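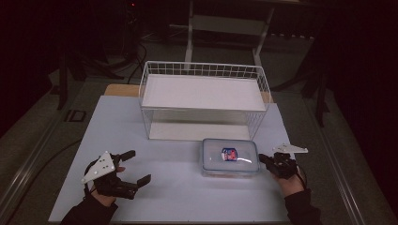 Zitness Two-Tier Wire Basket: Review

Home | Reviews | Kitchen | Storage | Workshop | Contact

December 16, 2019

Wire storage is sold mainly on its outside dimensions, and those are the least useful numbers on the label. What decides whether a basket is any good is the usable depth of each tier, the stiffness of the corners and the quality of the coating at the welds. I have been using the Zitness two-tier unit in a larder cupboard for eight weeks, next to an older Lei basket of similar size, and the notes below deal with those points in that order.

Size and fit

Measure the cupboard before ordering, and measure it at the hinge side. A door hinge commonly takes a bite out of the opening, and a rigid frame cannot be tilted past it once both tiers are fitted. My cupboard is 463 mm wide inside the carcass and noticeably less at the hinges. The Zitness went in with the door fully open and would not go in with it at a right angle. The Lei, being shallower front to back, can be turned on the way through.

Depth is a separate matter. Older cupboards often have a pipe run or a batten at the back, and a basket that fits on paper ends up standing proud of the front edge. Check at floor level as well as at the height of the upper tier.

Assembly

The side grids hook into the end grids and are held by tension. No tools are supplied or needed. The instructions show the top tier going on last, but I found it easier to seat it loosely at one end before closing the second side. Done in the printed order, the final hook has to be sprung outwards by hand, and that is where the coating is most likely to be scratched.

The panels drop in. They are a close fit and make a slight rattle when the basket is moved empty. A strip of thin felt under each short edge stops it.

Stiffness

An open grid resists downward load well and sideways load badly. With tins on the lower tier and packets on the upper one, the Zitness stands square and does not lean. Reverse that arrangement and it sways when pulled forward. The maker gives a limit of 12 kg for the upper tier. I loaded it to that figure with bags of flour and left it overnight. The panel bowed a little in the middle and returned to flat when cleared.

The Lei has a diagonal brace across the back and is the stiffer of the two. The brace also gets in the way of anything tall, so the advantage has a price.

Coating

White coated wire fails first at the welds and at the cut ends. I went over every joint with a fingertip and a torch and found one thin spot on the Zitness, on the underside of a bottom rail, where it would meet a damp shelf. A dab of enamel paint dealt with it. Buyers in damp houses should do the same check on arrival, while the unit can still be sent back.

Cleaning is easy on the panels and tedious on the grid. Flour settles on the horizontal wires and turns to paste if wiped with a wet cloth. Brush it dry first.

Access

The raised edge round the upper tier is low enough to lift a jar over and high enough to stop one sliding off. I have no complaint there. The lower tier is reached from the side, through the gap between the levels, and the gap is the real limit on what can be kept in it. Standard tins pass. Tall bottles do not, and a large cereal box has to lie flat.

Verdict

A sound basket for dry goods in a cupboard with a wide opening. It is less suitable for a floor-standing position where it will be dragged about, and for that use I would still take the Lei. Spare panels can be ordered separately from Plultville under part number 601, though the postage comes close to the cost of the part.

Related reviews

Drombridge Pull-Out Larder Rack
Lei Stacking Crate: Long-Term Notes
Felt, Cork and Rubber Shelf Liners Compared
Plultville Under-Sink Tray
Touching Up Chipped Wire Coating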